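**Textured wallpaper behind the packing corner: paint it, strip it, or live with it?**

**grumblecake** wrote:

We moved in May and inherited a hallway done entirely in that beige linen-look wallpaper, the embossed kind with all the tiny slanted ridges. I've turned the end of the hall into a packing corner, meaning that's where parcels come in, get opened, and sit around until somebody trips on one. My partner wants the paper gone. I have lived through one wallpaper removal already and would sooner move again.

Complication: stuff leans on it. Flattened boxes, mailers, bags, the lot. Does this texture scuff? Can I wipe it? Will it hold paint?

Second question, possibly for a different forum, but you're the people I know. What do you all do with the plastic film that comes around everything? I have a quantity of it that I'm not going to disclose.

**Teun_DS** wrote:

Paint it. Two coats of matte, roller with a medium nap, go home. You're already home, so even better.

Check the seams first. If they lift when you run a fingernail along them, glue those down and let them dry overnight before you go near them with a roller. Wet paint on a loose seam gives you a flap, and then you own a flap.

**marloes_vd** wrote:

Please do not paint it. We painted ours in the last apartment and it took 10 liters to do one room, because every ridge has two sides and they both drink. It looked fine. Then we wanted it off, and painted textured paper doesn't soak. You're steaming through a raincoat.

Wiping is fine if it's vinyl. Dab a wet cloth in a corner. If the water beads, it's vinyl. If it goes dark and sad, it's paper, and you now have a dark sad corner to put a box in front of.

**Teun_DS** wrote:

10 liters for one room? Was the room a barn?

**marloes_vd** wrote:

It was a room with a ceiling, Teun. I did the ceiling.

**Teun_DS** wrote:

So it was a room and a ceiling. I rest my roller.

**siebe.b** wrote:

Leave the wall alone and fix the leaning. Cardboard edges will polish the high spots on an embossed paper over time, and you get a shiny stripe at box height. I have one. Guests assume it was a design decision and I let them.

I screwed a Nestine rail to the wall, the narrow one with hooks. Bags hang, flat cardboard goes behind a cord strung between two brackets. It cost me an hour and one wrong hole, which is behind the bags.

Film: I twist it into a rope and tie it in a knot. A knot stays put. A loose sheet gets on your sock and tours the house.

**Fimov_fan42** wrote:

Seconding the knot. You can also iron the film between two sheets of baking paper and make

**siebe.b** wrote:

Did you stop there on purpose?

**Fimov_fan42** wrote:

Phone rang. Make pouches. I have made a lot of pouches. I don't need any more pouches.

**marloes_vd** wrote:

Don't tie the knot if your recycling takes film. Ours wants it clean, flat and dry, and knotted pieces get pulled out of the line. I asked. I got a leaflet.

**siebe.b** wrote:

Mine doesn't take it at all, so the knot is for me.

**grumblecake** wrote:

OK, I did the wet cloth test. It beads. Vinyl, then, and I'm calling that a stay of execution. My partner called it "a result I could have predicted you'd find."

The wall came up clean, too, so now there's no evidence for the prosecution. Corner as of Thursday, with the film on its way out:
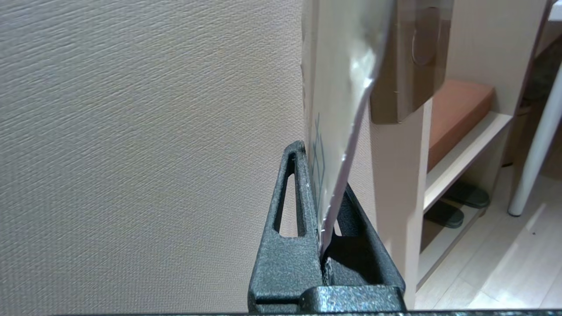
*Pale panel against the wall, film in front of it, gray roller nowhere near any of it. Sorry, Teun.*

**Teun_DS** wrote:

I see a wall begging for paint.

**marloes_vd** wrote:

I see a perfectly calm wall. There isn't a mark on the bit that's showing. Leave it be.

Is the film from one of those furniture places? It's got that hard shine that takes a crease and never gives it back. Mine came off a Doronum shelf and it crackled in the bin all night.

**grumblecake** wrote:

Could be off anything. I stopped keeping track around the second delivery. It's the shiny crackly sort, yes, and the end has gone all twisty.

**timo_kramer** wrote:

Long-time reader of this subforum, 1,816 posts read and four written.

The film isn't what's going to hurt your wall. Look at that flat thing pressed up against it. If it's cardboard and it stays there through a damp winter, you can get a tide line on the wallpaper behind, vinyl or no vinyl. Pull it forward by a finger's width. A couple of felt pads on the back would do it.

**siebe.b** wrote:

Felt pads on cardboard that's going out with the recycling?

**timo_kramer** wrote:

Is it going out, though? Mine has been "going out" for almost 42 weeks.

**grumblecake** wrote:

I feel seen and would like it to stop.

Fine. Plan: the rail goes up this weekend, cardboard behind a cord, film flat in a bag by the door because I checked and our place does take it. No knots. Wallpaper stays until at least the fall, when I expect the question to be raised again at dinner.

Siebe, what screws did you use? The wall sounds hollow in one spot and like a bunker in the next.

**siebe.b** wrote:

Bunker: plug and a long screw. Hollow: the spring toggles, and drill slow so the vinyl doesn't wind itself around the bit. Cut a tiny X with a knife first, fold the corners back, then drill through the middle.

**Teun_DS** wrote:

Or fill it all and paint.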